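Grondau Clamshell Glasses Case, black
Item 608
In stock

I'm suspicious of any product page that spends more than a paragraph on a glasses case, so bear with me. We carry three of them and this is the one I complain about least. It's a hard clamshell, black outside, light gray fabric inside. The lid stays up when you open it, which sounds like nothing until you've owned one that snaps shut on your fingers. 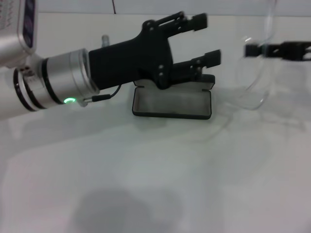 Grondau calls the shell "crush resistant." I don't know what that means and neither did their rep when I asked. Emil Riedl in our returns department has carried his since March in a coat pocket with his keys, and the outside is scuffed and the hinge still works. That's as much of a promise as I'm willing to make. Please don't sit on it.

The pale lining shows dirt. If you wear makeup or sunscreen you will see it within the week. A damp cloth gets most of it out, not all. I asked for a darker lining and was told one is being considered.

Fit: regular frames, fine. Big sunglasses, probably not. Wraparounds, no. If you aren't sure, measure your glasses folded and email us before you order, and we'll check them against a case in the stockroom. Wide frames are behind nearly every return we get on this item.
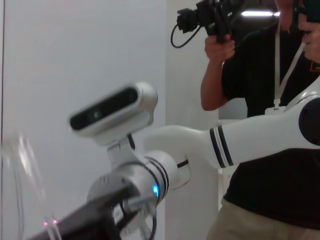
People ask why we don't show it on a walnut desk next to a fern and a cup of coffee. I've bought too many things that looked good next to a fern. A plain white wall does the job, and it doesn't make a black case look like it costs 40 dollars. Ours is 9 dollars. The Breretti case we used to sell cost a good deal more and had the same sort of hinge, as far as I could tell with the two of them open side by side.

What's in the box: the case. No cleaning cloth, whatever the older Grondau leaflet says. The cloths that used to come with it left lint on everything and I was glad to see them go.

Returns: 40 days, unused. A scratch from your keys is not a defect. A hinge that won't close is, and we'll replace it.

Customer comments (3)

Jarmila Pešek: Smaller than I expected but my reading glasses fit. Lining already has a smudge.

Niloufar Ahmadpour: Does what it says. Would have liked the cloth.

Čestmír Šťastný: Closes tight. Too bulky for a shirt pocket, so mine lives in the car.

Page last checked 17 October 2026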